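Hendside Open Day Gripper Set

README and data card. Last revised March 3, 2026.

What this is

A small set of recordings made during the open day at Hendside, when we put hand-held grippers into the hands of anyone who walked in and let them have a go at picking things up. We kept 615 episodes. They come from 68 visitors, most of whom had never touched a robot or any part of one before they got their coat off. The set is named after the building and nothing cleverer than that.

We run the Hendside room as a working lab the rest of the year, so our normal recordings come from the same few people who have done the same tasks a great many times. They are very good at it, and you can tell. What we wanted from the open day was the opposite: people who hold the tool in odd ways, change their minds halfway, and come at an object from a side we would never have picked. We got a lot of that, and it was a joy to watch!

If you only want to load the files, skip down to Folder layout. The rest is about how the day went and what that means for the recordings.

How the demonstration ran

Visitors came in small groups. Nhyira Quansah gave each group a short talk at the door, mainly about what the two fingers can do and how hard to squeeze, and then people suited up and spread out over the floor. We had planned on a strict rotation with a timer. That lasted until the second group, when it became clear that people got much better if they were left alone to fiddle, so we dropped the timer and let each person stop when they felt like it. The episode lengths are all over the place as a result.

Aishwarya Suvarna looked after the harnesses and the head cameras. Vignesh Sastry sat with the recordings as they came in and marked the ones with sync trouble. Chandrasekhar Poojary ran the show-and-tell for the people waiting their turn, replaying earlier episodes on a laptop, and he had a crowd the whole afternoon.
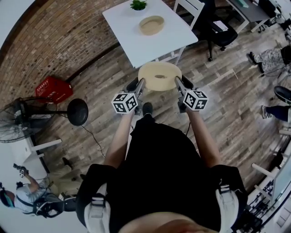

Grip style turned out to be the most interesting thing in the set, and it's the reason we added a field for it. Our own people nearly always pinch an object near its middle and keep the fingers level. Visitors tried everything: scooping, hooking, pinning a thing against the floor and dragging it. Round items with a hole brought out the most variety. You can put a finger through the hole, pinch one side of the rim, or clamp the whole thing from the outside, as with the beige ring held between the black pads here, with the marker cubes sitting on top of the fingers. All three are valid and all three are in the set. We label them hook, rim and outer. Please don't treat outer as the correct one just because it's the most stable. A good few of the hook episodes are lovely, quick and clean, and they came from people making it up as they went.

The tasks

Pick and place. Take an object from the floor or a table and put it somewhere else. The visitor chooses where. There is no target mark, so the end position is recorded after the fact from the tracking.

Handover. One person picks up an object and passes it to another person who also has a gripper. These were hard, and there was a lot of laughing. If you are working on two-agent timing, start here. The two recordings share an episode number and end in a and b.

Stand it up. Take something flat and set it on its edge. We added this one on the spot after a visitor from Flomico asked whether it could be done. It can, but it takes patience, and the failure rate is high. We kept the failures and marked them as failures.

Free play. Whatever the visitor wanted. There is no success label for these, and please don't infer one.

Objects

Mostly soft, light things that nobody would mind dropping. Woven pieces did very well with the textured pads and were kind to beginners. Smooth, heavy things were trouble, and we put most of them away by lunch. The object list is in objects.csv with a weight and a short plain name for each. Names are what visitors called the things, cleaned up for spelling, so expect a few cheerful ones.
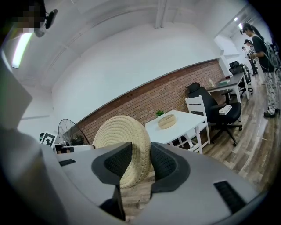

Weights were taken on a kitchen scale and rounded to the nearest gram. The heaviest object we left in the set is 500 grams, and even that one was too much for the younger visitors to hold out at arm's length. If you filter by weight, keep in mind that the lighter end has far more episodes behind it.

Folder layout

episodes/ has one folder per episode, named by number
episodes/NNN/head/ is the head camera video
episodes/NNN/hand/ is the gripper camera video
episodes/NNN/pose.csv is the gripper position over time
episodes/NNN/width.csv is the finger opening over time
episodes/NNN/notes.txt holds the visitor's own comment, if they left one
objects.csv is the object list
splits/ has the train and test lists
CHANGES.txt is what you would expect

Times are in seconds from the start of the episode. Finger opening is in millimeters, measured pad to pad. Positions are in meters with the origin at the first frame of each episode, so you can't compare positions across episodes without the room file, and the room file covers the afternoon only. Sorry about the morning. We moved the reference markers during the lunch break and didn't write down where they had been.

Splits

The train and test lists are divided by visitor, never by episode. Someone who appears in train does not appear in test. If you make your own split, we'd urge you to do the same, as people settle into habits very quickly and a model will happily learn the person. Handover pairs are kept together, and where a pair would have straddled the two lists we moved both people into train.

Consent and privacy

Every visitor in the set signed a form at the door. Parents signed for children. Anyone who preferred to watch could watch, and their day was no shorter for it. Faces are pixelated in all released video, and audio was removed before anything left the building. A visitor who wants their episodes taken out can write to Valquíria Pimentel with the number on their card, and the episodes will be gone from the next version. So far one person has asked, and those episodes are already out.

Known problems

The head camera slips. Harnesses and headgear were set up fast and for many different body sizes, and on some people the view drifts downward over the session. Look for the tilt flag in the episode folder.

Marker tracking drops out when an arm or a sleeve passes over the cubes. Short gaps are filled in and flagged. Long gaps are left empty, and we think that's the honest way to do it.

Other people walk through. It was an open day and the room was full, so expect legs, shoes and passing grippers in plenty of videos. We like it this way. A model that only works in a quiet room isn't much use to us.

Visitors talked to each other and stopped mid-task to do it. Pauses were not trimmed.

Left-handed use is present but thin. We forgot to ask people which hand they favor, so the hand field records the hand they used, and a few switched.

What it's good for

Studying how beginners learn a new tool over a single session is the use we're most excited about. The first and last episodes from the same visitor can look like two different people. It should also help as a bit of variety mixed into a larger, tidier set. We trained a small grasp model on our lab recordings alone and then again with the open day episodes added, and the second one coped much better with objects lying at strange angles. We haven't written that up properly, so take it as encouragement.

It's not suited to anything that needs forces. The grippers have no force sensing, and finger opening alone won't tell you how hard someone squeezed.

Versions

Version 2 is the current one. It fixes the time offset in the handover pairs, adds the grip style field, and removes a batch of episodes where the gripper camera had been left running on a table. If you have version 1, please replace it.

The next open day is in April, with a longer table of objects and, if Drundell can lend us the space next door, a separate corner for handovers. Gounder has offered to help with the marker setup, and this time we'll write down where the markers are.

Thanks

To all the visitors, above all the ones who came back for a second go. Questions, bug reports and corrections to object names all go to Valquíria, who reads everything and answers most of it the same week.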